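From: Xuân Cao
To: holloway-admins
Subject: Re: [holloway-admins] Credential stuffing against the member portal

Muthoni Obura wrote:

> We saw a burst of failed logins on the member portal overnight,
> starting a bit before 2 am. Most of the addresses are ones that
> do have accounts with us, so somebody is working from a list. I
> blocked the worst network at the firewall and it went quiet, then
> came back from somewhere else before I had finished my coffee.
>
> Three questions. Was anything of ours leaked, or is this a list
> from some other site? Do we need to force a reset on everybody?
> And do we have to write to members, and if so, who signs it?
>
> I have the Dakenix logs saved off on the backup host in case the
> rotation eats them.
>
> Muthoni

Thanks for saving the logs. I went through them this morning and I think I can answer the first question and most of the second.

I don't see any sign that the list came from us. The attempts use 119 distinct addresses. Of those, 94 match a current account. The rest are either people who left before we moved to the new portal or addresses we have never had in any table, including the old ones. If somebody had copied our user table, I would expect the lapsed members to be missing and the spelling of the addresses to match ours. In several cases it doesn't. We store everything in lower case and the list has mixed case and a few plus-tags that our signup form has always rejected. That points to a different site with an overlapping set of people. My guess is the Dalow forum, which a lot of our members used before it closed, but I can't prove that and I would not put it in a letter.

Each address was tried with one or two passwords and then dropped. Nobody was guessing. They had pairs and they were checking which pairs still worked.

Now the bad part. 3 of the logins succeeded. All of them were on ordinary member accounts, none with admin or billing rights. In each case the session loaded the profile page, then the account settings page, and then stopped. No email address was changed, no export was requested, and no messages were sent. The profile page does show the member's postal address and phone number, so we have to treat those as seen by whoever it was. It does not show card details. Those have never been on our side, they are with the payment processor.

I have done the following so far:

Killed all sessions on the affected accounts and locked them until the owner goes through a reset by email.

Turned on the rate limit in Dakenix that we had sitting in "log only" mode since November. It was counting and reporting the whole time and not stopping anything, and I take the blame for that one. I meant to switch it over after the first week and it dropped off my list.

Invalidated the passwords on the rest of the 94, so those people will be asked for a new one the next time they sign in. They have not been told why yet. The support address will probably get a few questions about it today.

On the full reset, I would rather not. We would be asking every member to change a password when the evidence says the large majority are not on this list, and the last time we did it support was buried for two weeks and people ended up picking worse passwords than they had. What I would like to do is run the stored hashes past a known-breached list at next sign-in, when we have the plain password in hand for a moment anyway, and prompt only the people who match. The Famow plugin does this and it only sends a short prefix of the hash off the server. I have it running on the test portal under my own account. It adds a small delay to sign-in that I could not notice without a stopwatch.

If anyone wants to try to break it, the test portal is at the usual place. Please don't use a real password there. The test database gets copied around more than it should, and that is another thing we ought to talk about at some point.
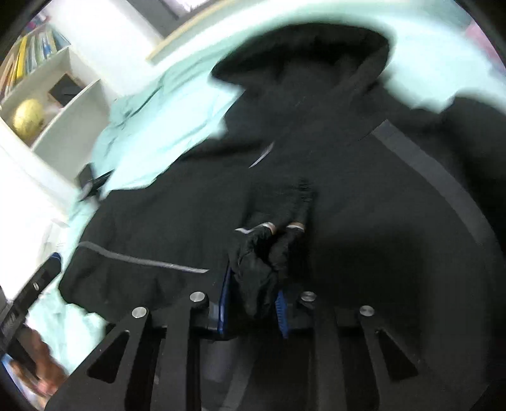

The plugin needs outbound access from the web host, and at the moment that is closed. I would like a second pair of eyes before I open it. The rule would be one destination, one port, and nothing else. Muthoni, you wrote the current firewall set, so if you could look at the diff I put in the repo I would feel better about it. There is an old rule near the bottom that mentions the mail relay we turned off, and I left it alone in case I was misreading it.

On writing to members: I think we owe a direct message to the owners of the accounts that were entered, today if possible, with what was visible and what we did. Plain text, no links in it at all, and tell them to type the portal address in themselves. A mail that says "your account was accessed, click here" is exactly what the next scam will look like. The others on the list should get a shorter note saying that their address was tried, the attempt failed, and they should change that password anywhere else they use it.

Whether we have to report it to the state is a legal question and I don't know the answer. The threshold may depend on what kind of data it was, and a postal address on its own may not count. Somebody needs to ask the lawyer before the letter goes out -- not after, like last time.

As for who signs it, I would say the office, with the support address for replies. If it comes from me personally people will write back to me and it will get lost.

Two-factor is still optional for members and almost no one has turned it on. I don't want to open that whole argument in this thread, but I would at least like it to be required for anyone with admin or billing rights. There are accounts in that group that don't have it, and I will write to those people off list.

I'll be on and off line until 6 pm. The draft letters are in the shared folder under "portal", please edit them directly.

Xuân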